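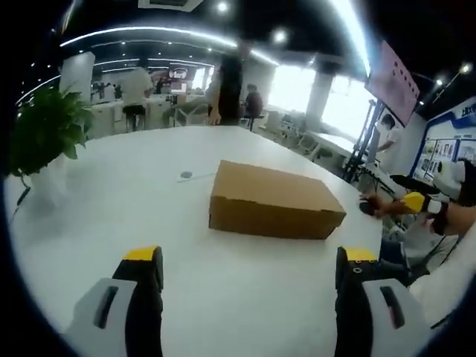 *Chapter 3*
**by Jaro Odukoya**

# Showing, Telling, and Holding Its Hand

Ask someone to pack a box and you will get a packed box. Ask them to explain how they did it and you will get a pause, a gesture, and something like "well, you just put the things in." A great deal of robotics has been spent in that pause.

Chapter 2 dealt with telling. We wrote down waypoints, joint angles, and gripper widths, and by the end we could make an arm move a block from one side of a table to the other, provided the block had the courtesy to be where we said it was. This chapter deals with showing. A person does the task, a machine records what the person did, and later a policy tries to do likewise.

There are three common ways to show a robot something, and all of them are less fun on the second day.

**Kinesthetic teaching.** You take hold of the arm and push it through the motion. The robot records its own joints, so there is no translation to worry about. The trouble is that you are now leaning over a machine that weighs more than you do, and your careful demonstration includes a lot of leaning.

**Teleoperation.** You sit somewhere else and drive. A leader arm, a joystick, or a headset sends your commands across, and the robot follows a moment later. Most people can learn it. Most people also lose their sense of touch in the process and crush a few cartons before they notice.

**Hand-held grippers.** You leave the robot out of it. The demonstrator holds a pair of jaws much like the ones the robot will wear, with a camera mounted just behind the fingers, and does the job directly. With one in each hand, a task such as opening a carton and putting a medicine box into it becomes something you can repeat all afternoon.

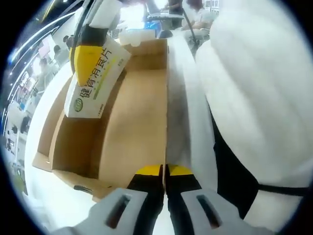 The third method gets most of our attention, partly for its price and partly for its peculiar honesty. The gripper has two fingers. You have ten, and you will spend your first hour discovering how many of them you were using. Flaps that you would normally flick open with a thumb must be caught, lifted, and persuaded – and whatever you do to persuade them goes into the data, including the fumbles.

Our running example is the Murnwood packing set, which holds 819 demonstrations of small goods going into cardboard boxes. We train first on 200 of them and save the rest for Section 3.4, where we ask whether more data helps or merely takes longer to load. The Prekivmont arm from Chapter 2 returns for the playback, with new fingers and the same temper.

Before reading on, find a box with a lid flap and two pairs of kitchen tongs. Open the box, put something light inside, and close it again. Then write down each point at which you changed your grip. Keep the list – you will need it in Section 3.2, when we decide where one action stops and the next one starts.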